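4.2 Arm Roles and the Carried Container

In the produce task the robot has to pick items from a tiered stand and place them in a shopping basket that it carries itself. The basket hangs from the right wrist by its handle, so the right hand stays open and takes no part in the grasp. The left arm does all of the picking. We call these the carrier arm and the picker arm below.

Hanging the basket from the wrist saves the fingers of the carrier arm but makes the basket pose uncertain. The handle can slide along the wrist, and the basket swings when the arm or the base moves. Early versions of the planner treated the basket as a rigid body attached to the wrist link. Most placement errors under that model came from the rim being several centimeters away from its predicted position. The current version keeps the rigid model only for coarse collision checks and estimates the rim separately from the head camera.

The rim estimate is computed as follows. A segmentation mask for the basket is taken from the head image, its upper contour is fitted with a planar quadrilateral, and the result is passed to a filter whose state holds the swing angle and the swing rate. When the picker arm or its payload hides part of the contour, the filter runs on the pendulum model alone. If this lasts longer than 52 frames, the picker arm stops at a waiting pose and the carrier arm is held still until the contour is found again.

4.3 Transfer of Long Items

Round items such as potatoes are released from a fixed height over the center of the basket. This rule fails for long items. A napa cabbage held near the middle extends well past the hand on both sides, and the lower end meets the rim before the hand is over the opening. We therefore add the long axis of the item to the planning state. The axis is taken from the principal direction of the segmented point cloud before the grasp and is updated once after the lift, when the item may have turned in the fingers.

The transfer planner samples release poses in which the projected axis lies within the rim polygon, less a margin. Items already in the basket are kept as a height map, which is built up over the episode and is not cleared between picks. The pose with the lowest predicted contact height is chosen. If there is no valid pose, the planner asks the carrier arm to tilt or shift the basket and samples again, up to 4 times.

Figure 3 shows the picker arm holding a large napa cabbage with its leafy end down. The basket on the carrier arm already holds a smaller napa cabbage, potatoes and a green bell pepper, so the height map is uneven at this point in the episode.

The planner was tuned on 1,604 logged transfers collected at the Estcombe site. Of these, 41 were left out because the joint log and the head video could not be aligned. The alignment tool, Basura, was written by Maximiliano Peñalver and is also used in Section 5.

Figure 3. Head view during transfer of a long item. Left arm: picker. Right arm: carrier, with the basket hanging from the wrist. 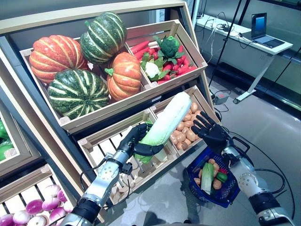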